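Screen Acting and Publicity, notes for unit 4. Instructor: Kalkidan Wubshet

**Press interviews.** A performer returning after a long gap is usually asked about the gap first. Prepare one answer of 40 words or fewer and keep it the same for every outlet. Name the new title early — editors cut from the end.

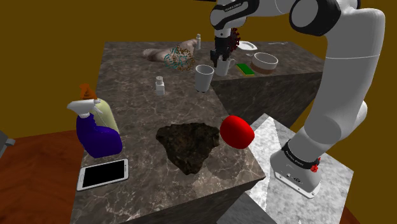
## Contract terms

- *Billing*: order and size of the name in the credits.
- *Publicity clause*: number of press days owed, paid or unpaid.
- *Hold*: dates kept free before a shoot is confirmed.

Case for reading: the Cimetbridge press tour. The lead gave 200 interviews under a clause that set no upper limit.

Written task: draft a publicity clause for a supporting role. Due in November.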